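Call for participants: packaging and purpose panel

Stirkorlow is a research agency working on how people judge the brands they buy. We are looking for shoppers to join a panel on company promises: fair pay, recycling, sourcing and so on. The study is paid for by Nurov and Memell, who will see the results but no names.

You should be 18 or over, do most of your household's food shopping, and live within reach of our Magagula Street office. No knowledge of marketing is needed.

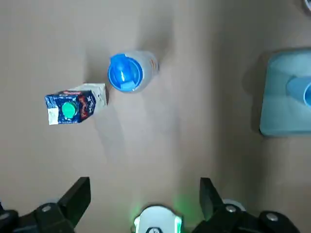
What you will do

Fill in a short online survey, which goes to 600 people. From those we will invite 14 to two group discussions led by Maysoun Saab. Each lasts three hours with a break. You will be asked what you remember of a brand's claims, whether you believe them, and if they have ever changed what you put in your basket.

Payment is by bank transfer after the second discussion. Travel within the city is refunded on receipt of tickets.

We can't take people who work in advertising, public relations or food retail, or who have joined another of our panels since September.
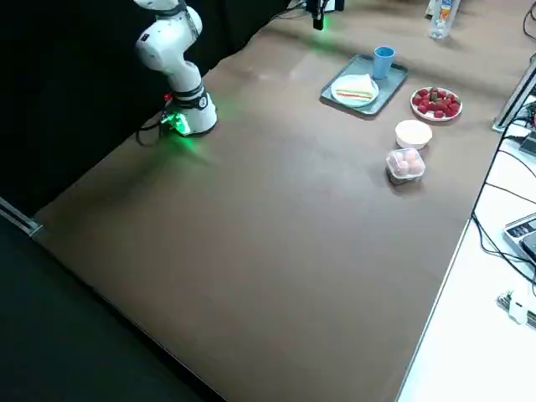 The large table and white robot arm

How to apply

Write to Raed Matar at the Stirkorlow office with your name, postcode and a daytime phone number. Applications close on March 7, 2018. Questions about how we store your answers should go to Najwa Salameh.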